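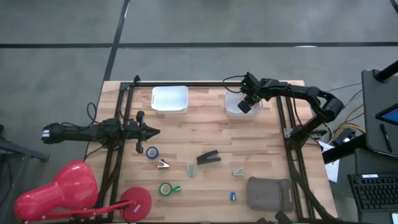
今天在Jindesholm市议会旁听了一上午，按顺序记一下停车收费合同那件事的进展。比较长，慢慢发。

先说给没跟过的人：去年市里把路边停车收费外包给了Romik公司。招标公告挂出来的时间很短，最后只有Romik一家交了完整的标书。今年春天有报纸登出几封邮件，显示副市长在公告发布之前就和Romik的人见过面。

副市长办公室最早的说法是“没有见过”。后来改成“在公开活动上打过招呼”。再后来改成“见过，但没有谈合同”。目前停在第三种说法上。

议会为此成立了调查组，5名议员，执政的占多数，组长也是执政方的。同时请了Bélanger律师事务所做独立审查。两边各查各的，材料共享到什么程度，到今天也没有书面说明。

今天（2026年5月12日）的会原定讨论一件事：副市长到底怎么接受询问。当面、公开、闭门，还是书面。

副市长的律师上周给调查组写了信，提出只接受书面提问，问题要提前交，回答由律师审过再交回来。信今天在会上念了全文，念了很久。

信里有一句我记下来了：“当面询问可能导致记忆不准确的陈述。”旁听席上有人笑，主持人要求安静。

反对派议员问：如果当面会记不准，书面就能记准吗？律师的代表回答说，书面有时间核对日程本。议员接着问，那日程本能不能交给调查组。代表说这要回去请示。

日程本这一点后面还会提到，先放着。

调查组组长的意见是折中：先书面，看完答复再决定要不要当面问。反对派认为这等于拖到夏季休会以后。组长说不会。被问到有没有具体时间表，组长说正在拟。

顺便说一下，议会的夏季休会从下个月底开始。书面答复的期限如果按律师要求的来，再加上可以申请延期一次，正好落在休会里面。时间表没出来之前我不下结论，只是把日历摆在这里。

接着是Bélanger那边的汇报。来的是两位律师，念的是准备好的稿子。能公开说的内容不多，我挑有用的写。

第一，他们确认副市长的办公室和Romik在招标公告之前有过3次会面。之前报纸说的是一次。

第二，其中一次不在Jindesholm，在Plodemmont。开车过去要一个多小时，地点是一家酒店的会议室。会议室由谁付的钱，还在查。

第三，他们向市政府调取的邮件里，有一段时间的内容是空的。市政府信息部门的解释是换系统的时候没有迁过来。律师没有评价这个解释，只说已经要求提供旧服务器的备份。

Plodemmont这次会面是今天唯一真正的新消息。念到这里的时候，记者席上的人基本都出去打电话了。

副市长办公室中午就发了声明，很短，说去Plodemmont是参加区域交通论坛，日程公开，没有不妥。

我去查了那个论坛的网站。论坛确实有，议程也还挂着。参会名单里有Jindesholm市政府，没有写具体是谁。Romik在赞助单位一栏里，字很小，在最下面一行。

需要说清楚：在论坛上碰到赞助商很正常，光凭这一条什么也证明不了。问题在于之前那两种说法都没提过Plodemmont。

Bélanger的完整报告还没有定稿，目前的草稿是200页，附件另算。调查组成员能在阅览室里看，不能拍照，不能带走。有一位议员说自己看了两次，每次进去发现页码都变了。律师解释说草稿还在修改，所以页码会变。

反对派要求公开草稿。执政方说草稿公开会影响证人。双方就这个问题来回说了半个多小时，用的理由和上个月那次会几乎一样，只是发言的人换了顺序。

然后是关于钱的部分。审查费用已经超过最初批的预算，Bélanger申请追加。有议员问追加多少，回答是要看副市长采用哪种询问方式，书面往来的次数多，费用反而可能更高。

所以副市长的律师要求书面，市里可能要多付律师费。这一点在会上被指出来以后，没有人接话，直接进入了下一项。

Romik今天没有派人到场。它发来一封信，说愿意配合，但涉及商业秘密的内容要先协商。信里列了它认为属于商业秘密的材料，包括分成比例、设备单价，以及“与市方的沟通记录”。

沟通记录算不算商业秘密，市政府的法务说需要研究。我查了一下本市的采购规定，里面保护的是报价和技术方案，没有写沟通记录。规定在市政府网站上可以下载，采购那一栏，有兴趣的可以自己看，比我转述可靠。

再说日程本。下午继续开会以后，律师代表回来答复：副市长的日程本分两份，一份公务的，一份私人的。公务的可以交，私人的不交。

议员问，和Romik的会面记在哪一份里。代表说不清楚。

议员又问，如果不清楚，怎么知道交出来的那份是完整的。代表说会转达这个问题。

我数不清今天听到多少次“会转达”。会议记录出来以后可以搜。

最后表决。组长的方案通过：先书面提问，答复期限3周，可以延期一次。反对派提出的当面公开询问没有通过。要求公开报告草稿的动议也没有通过。要求交出公务日程本的动议通过了，全票。

全票这一项值得留意。执政方的议员在发言里都替副市长说话，到日程本这里没有一个人投反对票，也没有人弃权。散会以后有记者去问原因，得到的回答是“这是正常程序”。

市长今天没有出席，也没有发表意见。市长办公室说市长在等报告。上个月说的也是在等报告。

有人私信问这事对停车费有没有影响。目前没有。合同照常执行，收费标准不变，罚单照开。合同里有一条，如果认定招标程序有重大瑕疵，市里可以提前终止，但要不要赔钱，条文写得含糊，两边的律师肯定会有不同理解。

也有人问副市长会不会辞职。我不知道，今天会上也没人提这个词。副市长本人的任期到明年，最近的公开活动都照常参加，上周还去剪了一个彩。

还有人问为什么Romik中标之后又加装了一批收费机。这个问题今天没有讨论，属于合同执行，归另一个部门管。我之前写信问过，收到的是自动回复，收到正式回复会接着发。

更正一处：前面我写报纸说的是一次会面，有读者提醒，报纸第二篇报道里提到“至少一次”。谢谢提醒，以“至少一次”为准。

再补一处：旁听席今天坐满了，后来的人在走廊里看转播，声音断过几次，断的那几段正好有邮件备份的问答。如果你是在走廊里听的，内容和我前面写的一样，旧服务器的备份已经要求提供，市政府还没答复什么时候给。

下一次会的日期还没有公布。按惯例会提前在议会网站贴通知，旁听要登记，带证件，从侧门进，正门在修。

书面问题的清单会不会公开也没定。组长说“倾向于公开”，反对派要求把“倾向于”三个字去掉，没有去掉。

今天先到这里。会议录像晚上应该会上传，Bélanger汇报那段在上午的后半部分，日程本那段在下午刚开始。录像上传以后我把链接接在这条后面。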